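Gripper width channel lags wrist pose on replay

ukaushik
Training a policy on hand-held gripper demos. Wrist pose comes from visual SLAM, jaw width from the fiducials. On replay the width channel trails the pose by 90 ms, so the arm starts lifting before the jaws close. Walnuts are the worst case, cloth mostly survives. Is anyone correcting this in the loader, or at record time?

droneo
Loader. Cross-correlate width velocity against the pose and shift by the peak. Takes ten lines. Post a couple of views so we can see what you're working with.

ukaushik
Same room, one and two grippers:

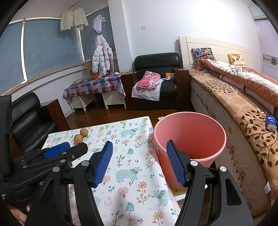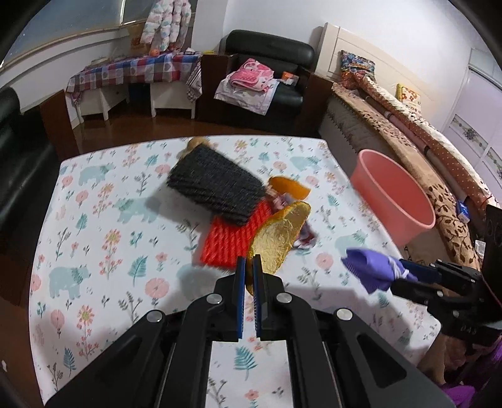

Photos: Urmila Kaushik

ferosstead
I disagree with droneo. Cross-correlation assumes the hand slows down when the jaws close. With soft items people close while still moving, and the peak lands wherever it likes. I ran it on 461 episodes and the estimated offset wandered by over 100 ms between episodes from the same device. Fix the timestamps at the source.

droneo
Per episode, sure. Pool them per device and take the median.

ferosstead
A median hides clock drift. With two grippers you have two clocks, and the offset between them matters more than either one's lag. A purple cloth held up by one gripper has to line up with whatever the other is doing.

ukaushik
Both record to separate cards. I sync them once at the start of a session.

plusetti
Then sync at the end too and interpolate. Also check your SLAM smoothing. A centered filter run offline adds no delay, a causal one does, and you may be seeing exactly that.

ukaushik
Causal, window left at default. Rerunning 2000 frames with the centered version now.

ukaushik
Lag is down to one frame. Drift between the two units is still there. Adding the end sync.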